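Ticket 2504
Queue: Equipment and purchasing
Subject: Cable loop at wrist catching on bin, need parts decision before May order
Opened by: Niamh Madigan
Status: Waiting on approval
Priority: Medium

Problem as reported

The cable bundle on the bin picking cell is too slack at the wrist. When the arm goes low on the left side of the bin, the loop hangs down and drags over whatever is in there. Twice this week it pulled an object out of place after the pick was already planned, and the run had to be restarted. I need to know if we fix this with parts or put it into the budget as a full dress pack.

Log

9:10. Checked the last 50 runs. The loop touched an object or the bin wall in 7 of them. All 7 were low picks. High picks and the home move were clean.

9:45. Tried pulling the slack back toward the forearm and tightening the upper strap. Better at the wrist, but the bundle went tight when joint six turned past halfway. Put it back the way it was. Do not shorten it without changing the routing.

10:30. Called Jardine about a proper dress pack with a spring return. Lead time is 7 weeks and they want the arm model and the cable diameters before they will quote. Their rep thinks we would also need a new bracket. I sent the diameters after lunch.

11:15. Flirkell sells a strap and swivel kit for $112. It comes with two straps, a swivel guide for the wrist and a bag of ties. In stock. No bracket needed.

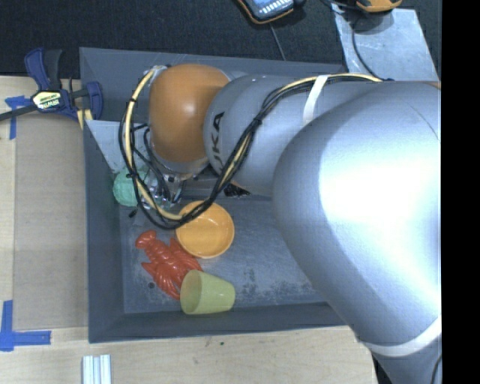
1:20. Went over the gripper wiring too. If we move to the Pronix gripper later in the year, the bundle changes anyway, and a dress pack sized for the current cables might not fit. I would not spend the larger amount until that is settled.

2:05. Workaround for now: lower speed on low picks and keep small objects away from the left wall. It costs us cycle time but the runs finish.

Options

Option 1. Flirkell kit, $112. Can go on the May order. We fit it ourselves in half a day.

Option 2. Jardine dress pack. Price pending. Would need its own budget line and sign-off.

Option 3. Leave it and keep the workaround until the gripper change.

My recommendation is option 1 now, and ask Jardine to hold the quote until the gripper is picked.

Reply from purchasing, 3:40

Fine with option 1. Please attach the Flirkell part number and say which project code it goes to. Is a spare kit worth it?

Reply from Niamh Madigan, 3:55

Project code is Dirix. One kit is enough, the ties are the only part we use up and we have plenty. Part number is on the quote I just attached. Leave the ticket open until the kit is on and I have another 50 runs to compare.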